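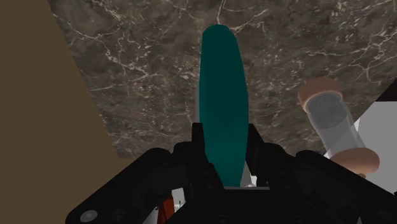

A long teal shape standing upright between two black gripper fingers, in a computer rendering.

Sayegh finally puts its grocery shop in your pocket
5/11/24

Well, it took them long enough! Sayegh, the online grocer that half my street seems to order from, has put out a proper phone app, and I've been poking away at it since breakfast when I should have been doing my invoices.

If you've been shopping with them on a phone before now, you know the drill. You'd open the website, pinch and zoom to find the search box, lose your cart when a text came in, and then give up and wait till you were home at the laptop. I once ordered 5 bags of onions that way (we ate a lot of soup).

The new one is much nicer. The search box sits at the bottom where your thumb is, your old orders come up as soon as you log in, and you can swap an out-of-stock item yourself before the order gets packed. That last bit is my favourite by a mile. No more opening the door to find somebody's idea of a substitute for coriander.

It was built by Drolaleck, the small software shop that did the bus ticket app in Nokville a while back, and you can kind of tell, the colours are very similar. They ran a trial in September with 118 households in Stiston, and the company says 43 of those were ordering on their phones for the first time. I wasn't one of the lucky ones, though my neighbour was and she was pretty smug about it.

A few practical things. Delivery is free on orders over $100, same as on the website, and the time slots are the same too, so don't go in hoping for a secret evening run. Gift cards don't work in the app yet. Sayegh's notice says they're coming in the next update, with no date given. You can pay by card or by whatever wallet your phone uses, and it asks for your PIN every single time, which got old by my second order, but I guess I'd complain louder if it didn't.

My one real grumble is the notifications. I had a ping when I signed up, another when I put milk in the cart, and another when I left the milk sitting there while I answered the door. You can switch them off under Account, then Messages, then a tiny grey link marked Preferences. Go and do that first, trust me.

The website isn't going anywhere, and orders you start there show up in the app once you've logged in to both. Stiston and Nokville customers can download it now. Everyone else on the delivery map gets it over the next few weeks, and my sister out past the highway is already asking me when.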